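Bedgate, 28/03/2018

LISTHOLM BRINGS OUT KUN PLAY KITCHEN RANGE FOR NURSERIES AND HOME PLAYROOMS

Listholm, the Bedgate maker of playroom furniture and toys, today announced Kun, a range of play food, boards and plates for children aged three and up. Kun goes on sale in the company's Bedgate store this week and will be offered to schools and nurseries through the Restosmont catalog from July.

The range is made up of 11 sets. Seven are food sets, covering fruit, vegetables, bread, breakfast, picnic, soup and baking. The other four hold the things that go with them: cutting boards, plates, bowls and storage trays. Every set is sold on its own, and any piece from one will work with any piece from another.

Listholm has made child-sized tables, stools and shelf units for eight years. Play food was the item its school customers asked for most often when they ordered a play kitchen. Until now the company had none to offer, and customers bought the furniture from Listholm and the food from somewhere else. The sizes did not always match. Plates were too small for the food, or too wide for the shelves.

Kun was drawn up with the existing furniture in mind. The plates stack inside a standard Listholm cupboard with the door closed. The cutting board fits across the worktop of the two-burner play stove and can be stored on a hook by the hole in its end. The oval plates are shallow, with a raised rim, so that a piece of fruit stays put when a child carries it from the stove to the table.

Color was kept simple. Boards and plates come in soft greens and in orange, and the food is close to the color of the real thing. Listholm tried a version with patterned plates and dropped it. Teachers who looked at the early samples said that plain plates were easier to use for sorting games, where children are asked to put the banana on the orange plate or find something green for the green one.

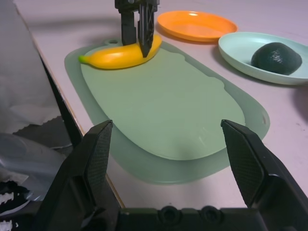

Kun banana on the pale green cutting board, with the orange plate and the mint plate holding the avocado.

The fruit set includes the banana and the avocado along with an apple, a pear, a lemon and a bunch of grapes. Each piece is a single molding with no parts to pull off. The skins are given some texture where the real fruit has it — the avocado is pebbled, the lemon dimpled — and left smooth elsewhere. Pieces are sized for small hands and are too large to fit through the choke test cylinder used for toys in this age group.

Boards, plates and food are all plastic and can be washed in warm water with dish soap. Listholm does not recommend the dishwasher for the food pieces. The boards and plates may go on the top rack. None of the Kun range is meant for use with real food, and this is printed on the base of every plate and on the packaging.

Nurseries that order a full Kun range will also receive a set of activity cards. The cards suggest short games for pairs and small groups, such as setting a table from a picture, taking an order and filling it, or packing a picnic from memory. They are printed on heavy card with rounded corners and come in a box that fits the storage tray.

AVAILABILITY

All 11 Kun sets are in stock at the Listholm store in Bedgate. Orders from schools and nurseries will be taken through the Restosmont catalog from July, with delivery in up to two weeks. Single replacement pieces can be ordered at any time from the store counter. A full range is on display in the front room of the store, set out on a low table, and children are welcome to play with it during opening hours.

Listholm furniture bought before this year will take the Kun boards and plates without changes. The one exception is the narrow corner cupboard, where the plates must be stored upright.

ABOUT LISTHOLM

Listholm designs and sells furniture and toys for playrooms, nurseries and preschool classrooms. Its store and workshop are in Bedgate. The company's products are also sold through Restosmont, a supplier to schools.

Product sheets and a price list for the Kun range are available from the Listholm press desk on request.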